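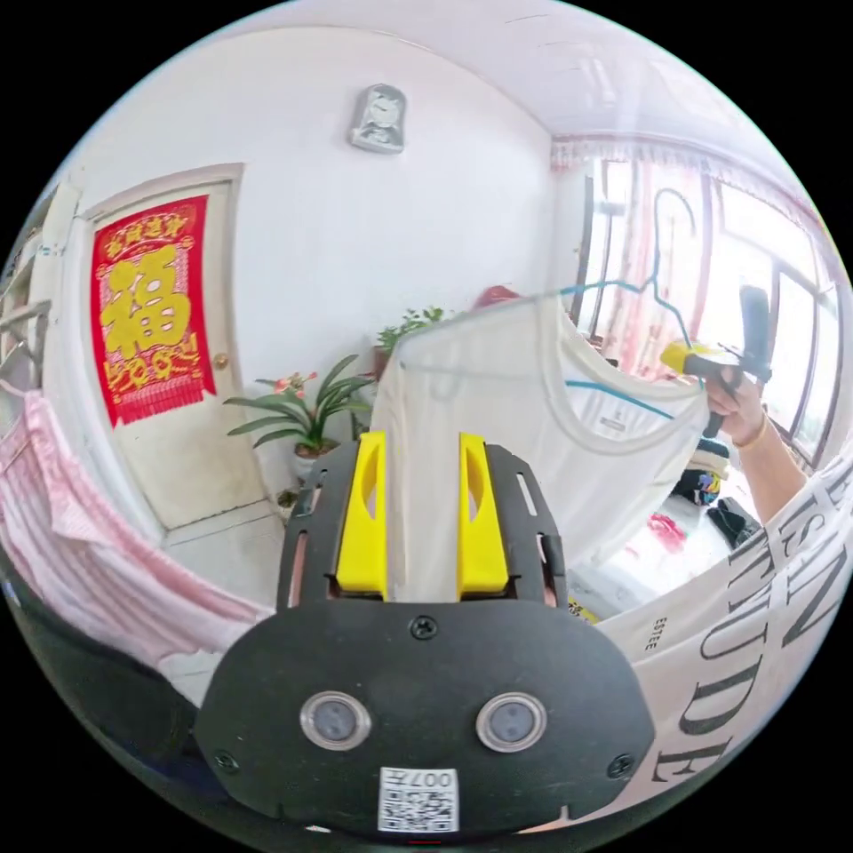

**Garment care: revised wash and storage rules for white cotton**

Sep 2, 2026

The wash and storage rules for white cotton shirts have been revised after the June return count. Of 2,000 white items sent out on the Platurow contract, 174 came back with a complaint. Yellowing at the neck and underarm made up the largest group, followed by shoulder marks from hangers. Gray cast was third.

Yellowing is mostly residue. Body oil and antiperspirant salts stay in the fabric when the load is too full or the rinse too short, and they darken in storage. The following apply from this issue:

- Fill the drum to no more than three quarters by volume.
- Wash at 60 °C where the care label allows it, otherwise at 40 °C with an oxygen bleach.
- Run two full rinses. The short rinse setting on the Güler machines is withdrawn for whites.
- Do not use chlorine bleach on any item with elastane. It turns the fiber yellow and the change cannot be reversed.
- Treat collars and armholes before the wash. Leave the product on for 15 minutes and do not let it dry.

Gray cast was traced to mixed loads at the Jisar site, where pale blue and light gray items were being sorted as white. These now go in their own bin. If a load has already picked up color, rewash it before drying. Heat sets the dye.

Shoulder marks come from hanging garments damp on narrow hangers. Knits are to be dried flat and folded. Woven shirts may be hung once they are dry to the touch at the seams. Wire hangers should not be used for anything stored longer than a week, as the coating chips and the metal stains. Leave a finger's width between garments on the rail.

Stored whites should be wrapped in plain cotton or acid-free tissue. Sealed plastic is no longer approved for periods over a month. Relative humidity in the Ultard storeroom was 43 percent at the last reading, within the accepted range.

A trial batch of 200 shirts is being run under the new rules. Complaint figures for that batch will be printed in the next issue, along with the updated stain chart. Old copies of the chart should be taken down now, as the entry for rust is wrong.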